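A visit to the Mermont surfaces fair
2 August 2018
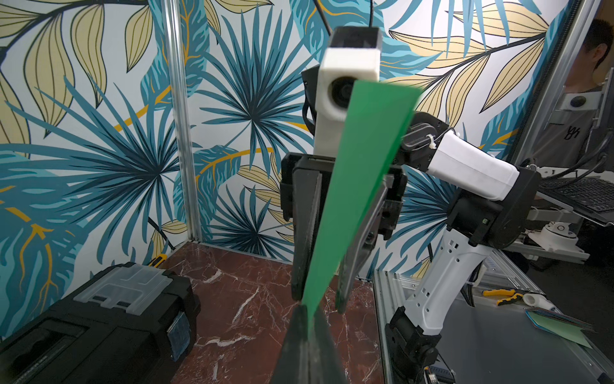
How do you choose a wall and a floor that will live together for ten years? Put big samples side by side, go away for a coffee, and look again when you come back. The small squares from a catalog tell you almost nothing about a large pattern.

I got this advice from Macarena Troncoso, who was at the Pevard stand and had the patience to explain it to me two times. I went to Mermont with my colleague Vasco Caldeira, as we are renewing the waiting room and the corridor of our small hotel. The ticket was 9 euros each and the train was late, so we entered when the halls were already full.

The fair is smaller than I expected from its website. The catalog lists 96 exhibitors, but many of them share a table and a few had only brochures. The wallpaper is in the first hall and the floors are in the second one, behind the café. This is a pity for people like us who must match one with the other. We walked between the halls so many times that the man at the door stopped asking for our tickets.

In wallpaper this year it is all leaves. The one I liked most has spiky palm fronds in blue-teal with dark navy veins, and between them long leaves in a pale golden beige with dark outlines. Thin mustard-yellow stems curve through the pattern. Vasco says that it is too much for a corridor. I think he is right about the corridor but not about the waiting room, where guests sit for a longer time and need something to look at.

For the floor I could not forget the dark red marble with white veins. It is very glossy. With the tropical leaves the combination is strong, almost like an old theater, and I would keep the furniture plain. At home we have a gray floor which forgives everything, and I am not sure that a glossy one is so kind with suitcases.

Jemeck gave us a price for the waiting room: 621 euros for the paper, without the glue and the work. For the floor we wait for an answer from Pimentel. They promised it for the same week, but in May they promised me a sample book too, and it never arrived.

The lunch was poor – a dry sandwich and no place to sit. Parking is free if you come by car. We took home four rolled samples and now they hang in the waiting room with tape, over the old paint.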